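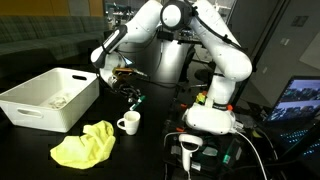 You fold it once, you put it in the bin, and you never fold it again, wrote Dineo Mkhize, and by the time I had finished my tea there were 48 replies underneath telling her she was wrong.

The subject was cleaning cloths. More exactly, it was whether the cloths a household uses for wiping, drying and mopping up deserve the same treatment as its towels and pillowcases, or whether they can be dropped in a plastic bin and left to get on with it. Mkhize belongs to the dropping school. Her critics belong to the other one, which believes in thirds, rolled edges and small upright parcels arranged by colour. I went into this expecting to side with her and came out of it mostly cross with everyone.

The case for folding has been made at length, usually by people with something to sell. Hustarance, whose storage range now takes up most of an aisle in my nearest branch, prints a folding diagram inside the lid of its cloth box. There are 8 steps. I timed myself over a week and found I could manage a decent square in the first three, after which the remaining five seemed to exist in order to make the cloth fit the box. A cheaper way to make a cloth fit a box is to buy a bigger box.

A plain white bin with a handle cut into either end will swallow a month's worth of cloths in whatever state they arrive. One crumpled white cloth at the bottom of it looks like neglect. Twenty look like a supply. I have come to think that a good deal of what we call mess in a kitchen is just a container that hasn't been filled yet, though I admit this is also what I would say if I wanted to get out of folding.

Undlow, which runs evening classes in home organising, takes a sterner line. I sat through one of them in April, on a hard chair, at seven in the evening. We were each handed a yellow duster and asked to notice how we felt about it. I felt it was a duster. The tutor then showed us how to lay it flat, smooth out the air and bring the corners in, and I will concede that there was some satisfaction in it, of the sort you get from squaring up a pack of cards. Then she asked us to do it again with the next one, and the one after that, and I began to look at the clock.

What the class did not cover was the table. You cannot smooth out a cloth on a surface that already has a mug on it, and a headset, and a knot of cable, and the pen you were looking for this morning. Anyone who has tried knows the real order of events. You shift the mug. You shift it again. The cloth ends up in a heap beside it, and the heap is still there when you want your next cup. The diagrams always assume a bare surface, and I have yet to visit a home or a workplace that has one.

Tshabalala, a small laundry that does cloths by the sack for cafés, gave me the most useful half hour of the lot. They don't fold them. Clean ones go out loose in tubs, dirty ones come back loose in sacks, and the one complaint they could recall was about a missing tub. Folding was tried for a few weeks and given up on grounds of wages. The cafés had been shaking the cloths out as soon as they arrived anyway.

There are things to be said on the other side. A folded cloth dries a plate better than a scrunched one, as you get several clean faces out of it before it needs changing. A damp cloth left in a heap will smell, whatever its colour, and a damp cloth at the bottom of a deep bin will smell for longer. If your bin has closed sides, keep it for dry cloths only. Hang the wet ones over something first.

I am less persuaded by Skestau's claim, on the side of its packaging, that a tidy cloth drawer calms the mind. The drawer insert costs rather more than the cloths it holds. I used one for a fortnight, and it made me anxious about taking the front cloth out.

Mkhize, for her part, has not budged. Her last reply said she had folded one properly, to be fair to the other side, and then used it to wipe up some soup.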